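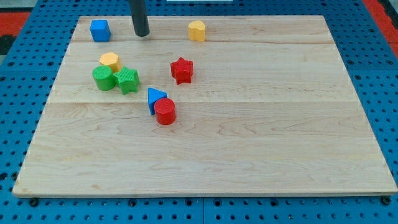 Who we are

Cisum is a small testing workshop for robot grippers, arms and controllers. We do not make any of them. Companies and schools send us the parts they think to buy, and we try them on our own table with the same tasks for everybody.

How we test

Our first task is always the small plastic blocks on the wooden board. The star and the heart are for many grippers more difficult than the cube, and a cylinder beside a star leaves little place for fingers. Each gripper makes 200 picks with each of 2 controllers, and we write down every miss, also the ones which look like our own mistake.

Last October we finished a long comparison of the Skunitz and Parri grippers, with more than 2054 picks in the log. The Parri was quicker. The Skunitz dropped less, but its setup took us three evenings and one angry telephone call.

What you receive

You receive the full log, the settings we used and a short report in everyday English. If you wish, we repeat the test with your own parts. For arms we use the Valtov procedure, which you can ask for before you order.

Visits are possible in the afternoon, after 2. Please write to us first, as the door bell is difficult to hear when the arm is working.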